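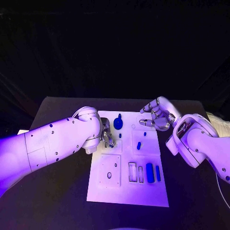 Plullen peg board and recording kit

I'm Liis Urbonaitė, and I look after the Plullen kit here at Cidard. If you're teaching a two-armed robot to do fiddly work with its fingers, you need examples, and lots of them! The kit gives you a white task board, a set of blue parts and the software for recording each go as someone guides the arms through it.

I'd start with the small pegs. They look like the easy bit (they really aren't) and they show up a badly tuned glove within minutes. We ask new operators to do 14 practice runs before we keep anything, and most people have stopped swearing by then.

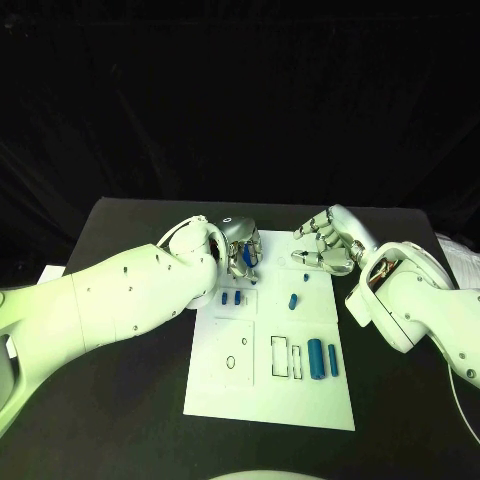 Every run is saved with the joint positions, the head camera view and a short note from the operator. Do please write the note. "Dropped it, picked it up again" is worth having, and we keep those runs too – a learning system that has only ever seen tidy work gets in a right muddle the first time something rolls away.

How many runs will you need? Arnout Van Dijk, who wrote the recorder, likes 800 for a full board. You can get a first model going on far fewer, and I'd train a rough one at around 70 just to catch silly mistakes in the settings before you've spent a month on it.

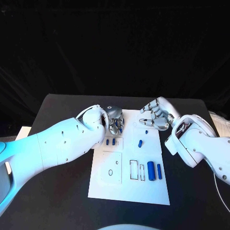 Move the parts a little between runs. It's dull, I know, but if everything always starts in the same spot you'll end up with a model that has learnt the spot. Swap operators as well if you can. Mudassar goes straight for a part and I dither over it, so our recordings look nothing alike, and the mix has done our models a lot of good.

The lighting is worth changing too. We run plain white and a couple of colours, and the recorder tags each session so you can sort them later.

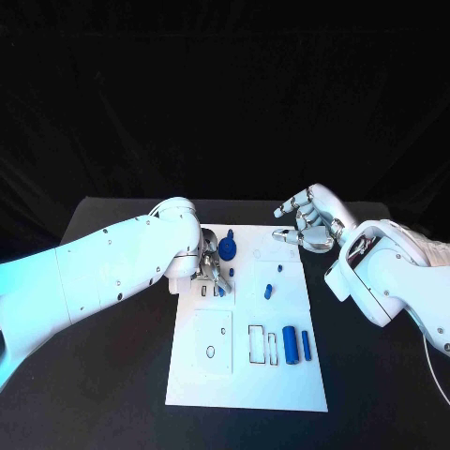 The licence covers 4 operators and you can add more whenever you like. Spare parts are sold by the set. If you've already got a Desetti recorder, drop me a line before ordering, as you may only need the board and parts.

Related items
Brouwer operator gloves
Plullen spare parts set
Desetti recorder upgrade

Get our newsletter: new kit and workshop dates, once a month. Unsubscribe at any time.

© Cidard | Contact us | Delivery and returns | Back to top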